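Home | Forums | Kits and Arms | Reviews | Search | Log in

Wurkitz two-arm bench kit, worth it?
Started by durrani_bench, Nov 2, 2019

durrani_bench
We've had the Wurkitz overhead kit at work since February, so this is a longer report than the one I posted after unboxing. Two arms, hung from above, pointing down at the table. We paid extra for the long fingers on one side.

Setup took two of us a full day. The manual assumes you have the Rumier controller and skips most of the wiring if you don't. Once it was running it was fine. Our test is putting small household things where they belong on a tabletop: a little metal pail with a wire handle, a plastic cup with a marker in it, a box with a knob on the front.

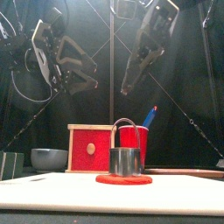 Over 200 runs with the pail it got the handle 80 per cent of the time. The misses were nearly all the handle swinging over as the finger touched it. Cups are much better. Knobs depend on how square you put the box down.

Support answered every email, though one took 28 days.

tinsnips
80 per cent on a thin wire handle is poor for that money. The Jirdale arms do better with the stock fingers and you can stand them on any desk.

durrani_bench
On what handle though? A thick plastic one is a different job. I'd like to see the Jirdale try this pail.

tinsnips
Ours was a paint kettle, so a bit thicker, fair enough. Still think you're paying for the metalwork.

moss_lane
I've used both. The Jirdale is easier to get going, but it stands on the desk and takes up half of it. Hanging them overhead is the main reason to buy the Wurkitz. Did you get the cable clips? Mine came without and I had to ask.

durrani_bench
No clips in the box. I used ties.

kbd77
Is the finger upgrade still 99 for the pair? The shop page only shows the bundle now.

durrani_bench
It was 99 when we ordered. Email them, they'll sell it separately.

tinsnips
And then wait 28 days.

moss_lane
Mine took two. Put the order number in the subject line.

kbd77
Thanks, will try that. Leaning towards the Wurkitz as I haven't the desk space for the other one.

Contact us | Forum rules | Copyright 2019 | Back to top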